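Bikurlow 9 Hour: was the last safety car the right call?
Endurance & GT > Race Talk

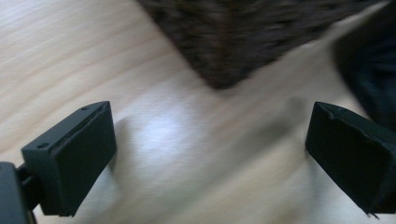

This topic was last edited by a moderator in June. Reason: title changed, two posts moved to Tyre Talk

apexandallan
Watched the whole thing, including the two hours in the middle where the stream was mostly a hill. Great race until the last half hour, when they threw a full safety car for a bumper lying off line at the bottom of the Drernina straight. Tekin had the Fluston car 70 seconds up the road and had earned every one of them. Four laps of trundling behind a hatchback with lights on the roof and it's gone, she's on old rubber with Bawa parked on her gearbox, and we all know how that ended.

Not blaming Adwoa Bawa, she did what you do. But I'd like somebody to explain why a slow zone wasn't good enough when it had been good enough since breakfast.

tarmac_galah
Because the bumper was at the end of the fastest bit of the circuit and somebody had to walk out and get it. I've flagged at that post. There's a bank, a drain, and a gap in the fence designed by a man who hated knees. You want the field bunched up so you get a clear minute and a half with no cars at all. A slow zone gives you a car every few seconds doing 80 with the driver fiddling with the radio.

apexandallan
Fair, but they fetched an entire wheel from the same spot in hour three under a slow zone. Is a wheel less dangerous than a bumper?

tarmac_galah
The wheel had the good manners to roll up against the fence.

sumpguard347
Can we talk about the Fluston pit wall, who had a free stop sitting there and left her out? Everyone behind who had any sense came in. Car 413 took four tyres and a splash and went from sixth to third. Fluston took nothing and gained a lovely view of the hatchback.

I'm told they thought the pit entry was closed. It was closed for one lap. It then opened, with a light and everything.

Beryl_in_the_wet
They'd have lost track position, sumpguard. It's dead easy from the couch. If they stop and the race goes green a lap later, she's fourth behind three cars that didn't, and you're in here calling them donkeys for that instead.

sumpguard347
I would be, yes. But they'd be donkeys on new tyres.

kerbhopper
Unpopular opinion: Bawa wins it anyway. She was taking a second and a bit a lap out of that gap before the caution, and the Kawaguchi had been kinder to its rears all day. Go back and look at the middle stint.

apexandallan
A second and a bit a lap, with 70 to find and under half an hour left on a circuit where a lap takes two minutes. Show your working.

kerbhopper
Traffic.

apexandallan
That's a lot of traffic, mate.

kerbhopper
Have you seen the Class C field? Half of them were navigating by smell after dark.

Beryl_in_the_wet
Oi. My nephew's in one of those. He finished, too, on the lead lap of absolutely nothing.

dipstick_dave
Serpil Tekin's interview afterwards was the best thing on the broadcast. Asked if she felt robbed and she said she'd been robbed by better organised people. Then she went off to find a sausage. Give her the points for that alone.

tarmac_galah
She came round to thank the marshals as well, before the podium. Didn't bring up the bumper. One of ours had it under his arm at the time, so credit to her for that.

sumpguard347
Whose bumper was it, by the way? The results sheet doesn't say and I'd like to know who to send the bill to.

Beryl_in_the_wet
I'd rather not discuss my nephew any further.

apexandallan
Oh, Beryl.

kerbhopper
Still reckon Bawa gets there.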